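gripper-compare-cloth
README, last touched 18 May 2020

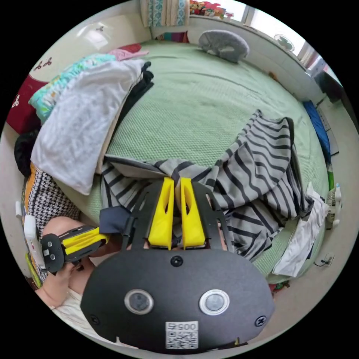 Big unit closed on the striped top, small unit in the left hand. Bed setup.

What's in here

Notes, logs and scripts from comparing handheld grippers on clothes. Two bodies, two finger sets, one controller board that we changed halfway through. Bodies are called Jedia (the big one) and Gralar (the small one). Finger sets are Kubo and Tenum. If you see "J-K" in a file name it means Jedia body with Kubo fingers, "G-T" is Gralar with Tenum, and so on. All combinations got run except G-T on the thick stuff, see Known problems.

Isamu Honda did most of the runs. Masaru Fujimoto did the scripts and the wiring. Whoever is reading this later, ask Masaru about the wiring first, the diagram in docs is of the old board.

Status

Usable. Not tidy. The tables are right as far as I know, the plots are from an older pass and I haven't regenerated them. Don't quote the plots.

Task

Pick up a garment from a heap or from flat on the bed, lift clear, hold, put down somewhere else on the bed. No folding. We tried folding in January and it was a mess, those logs are in old/ and nothing in the tables uses them.

A run is one pick attempt. 63 runs per combination where we finished, fewer for G-T. Each run gets one of:

ok - one garment, lifted clear, held till the beep
slip - had it, lost it before the beep
multi - came up with something else attached
miss - closed on nothing or on the blanket only
abort - anything else. Cable caught, operator stopped, log died

Blanket picks count as miss even if the garment came along underneath. We argued about this. It's in the script as a flag (blanket_is_miss) so you can turn it off if you disagree.

Hardware notes

Jedia. Heavy. Wide housing, sits steady once it's on the bed but your wrist knows about it by the end of a session. Strap helps a lot, use the strap. Opening is generous, it'll take a rolled sweater across the body. Trigger has a long dead zone at the start and new operators always think it's broken.

Gralar. Light, quick, narrower opening. Much nicer to aim. Loses on bulk. The side module must be seated all the way or the log shows position jumping back to zero every few moments. Push until it clicks, then tug it. If it comes off when you tug it, it wasn't in.

Kubo fingers. Yellow, angular, with a slot through the face. The slot lets thick cloth bulge in a bit and that seems to be what holds it, we haven't tested that seperately. Stiff. Good on knits, good on seams. Bad on single thin layers lying flat, the tips ride over.

Tenum fingers. Softer, no slot, rubbery pad. Great on thin stuff for the first session. Then the pad picks up lint and you're basically gripping with felt. Wipe between blocks. We didn't at first, so the early Tenum numbers are pessimistic. Marked "unwiped" in the notes column.

Swapping fingers: two screws each side, don't overtighten, the threads on Jedia are in plastic. One is already stripped and held with tape inside. Re-zero after every swap. EVERY swap. See below.

Controller

Old board until the January break, new board after. New board reports finger gap in millimeters, old one reports raw counts. convert_gap.py handles the old files, looks at the header to decide. If the header is missing it assumes new board and will happily give you garbage, so check the first lines by eye.

New board also smooths the gap signal. Slips show up later than on the old one. For slip timing, compare only inside one board, never across.

Garments

Mixed laundry, picked for being different from each other. Striped tops, dark knits, plain light-colored things, patterned cloth, a few small items. List is in garments.csv with a short name, a thickness guess (thin / mid / thick) and stretch yes or no. Thickness is by feel, Isamu's fingers, no gauge used.

Stripes turned out handy for checking afterwards. You can follow the cloth sliding between the fingers by the stripe edges, which on a plain black knit is hopeless. If you add garments, add striped ones.

Before each block the heap gets shaken out and dropped again. Flat runs: laid out by hand, not ironed or smoothed much, so "flat" means flat-ish.

Results, short version

J-K: 57 ok out of 63. Best overall. The failures are mostly multi, it grabs too much from a heap and you come up with a sleeve of something else. On flat thin cloth it's slow, lots of small re-aims before closing. Those aren't counted anywhere, only the attempt itself is.

J-T: fine on thin, worse on thick. Slips late, right before the beep, with heavy garments hanging from one corner. Wiping helped. Re-run this one if you have time, the wiped part of the set is small.

G-K: better than I expected. The narrow opening means fewer multis. Misses go up with anything bulky since you have to find an edge or a fold first. Isamu prefers it and would use it for everything except the sweaters. I'd still take J-K for an unsorted heap.

G-T: incomplete. Only 18 runs, all thin or mid. Don't rank it.

Full numbers in tables/by_combo.csv and tables/by_thickness.csv. The thickness table has small cells, don't read too much into single rows.

Two-handed runs

Separate folder, twohand/. Big unit in one hand, small in the other. Idea was: one pins or holds the heap back, other one lifts. Works well on multis, the holding gripper keeps the neighbors down. Downsides: tiring, and the two logs are on separate clocks. Align with sync_tap.py. Needs the tap at the start of the log (knock both bodies together once, gently). No tap, no alignment, and a few of the early files have no tap. They're listed in twohand/notap.txt and skipped by default.

Left and right are always the operator's left and right. The column is called side. In the oldest two-hand files it's called hand, same meaning.

Running the scripts

Python, nothing exotic, requirements.txt should cover it. From the top folder:

python convert_gap.py logs/old logs/conv
python label_check.py logs
python make_tables.py logs tables

label_check prints files where the label disagrees with the gap signal (for example labeled ok but fingers fully closed during hold). Go through those by hand. Nearly always the label is right and the zero is off. Don't let the script fix labels, there's an option for it and it's wrong too often. Should probably delete the option.

make_tables overwrites without asking.

Folders

logs/ - raw, one file per run, named by combo, garment, counter
logs/conv/ - old board files after conversion
twohand/ - as above
tables/ - csv output
plots/ - stale
docs/ - wiring (old board), finger drawings, the checklist
old/ - January folding tries, leave alone

Checklist before a block

Battery. Strap on. Module clicked in (Gralar). Fingers zeroed closed with nothing between them. Tenum pads wiped. Lens ports clean, look at them against the light. Blanket pulled straight. Block name said out loud at the start. Then go.

Known problems

Zero drift after finger swap. The gap reads a little open when closed. If you forgot to re-zero, the whole block is shifted, and label_check will complain about every single file. There's a --shift option for that, 3 blocks already needed it, they're noted in tables/notes.csv.

G-T on thick garments never run. Pads came loose on the Gralar and we ran out of glue and then out of time.

The beep is played by the laptop and not logged by the board. Hold time is therefore by the laptop clock. Good enough for ok/slip, not good enough for anything finer.

Operators. Two people, one of them did most of it. Isamu got faster over the weeks and the combos weren't properly shuffled in the first part, so part of the J-T vs G-K gap could just be practice. Later blocks are shuffled. Column shuffled = y/n.

Textured blanket. Kubo tips catch on it. A smooth sheet would probably drop the miss rate but then it's a different test. We kept the blanket throughout.

Some labels have a trailing space ("ok "). The scripts strip it, Excel doesn't. If your pivot has two kinds of ok, that's why.

Todo

- G-T thick
- J-T again with wiping from the start
- new wiring diagram (Masaru)
- fix or replace the stripped thread on Jedia
- log the beep on the board
- regenerate plots or throw them out
- try the Kubo shape with a thin pad glued on, might be the best of both, drawing is in docs allready
- thinner strap for Gralar

Using the data

Fine to use inside the group, tell Isamu or me what for. Don't pass the raw logs on until the notap stuff is sorted. If you relabel anything put it in a new column, don't write over ours.

Changes

New board files added, convert script split out from make_tables. "drop" renamed to "slip" everywhere, hopefully. Two-hand folder moved out of logs because make_tables was counting those twice. Garment list cleaned up, a couple of short names changed, the old names are in the last column.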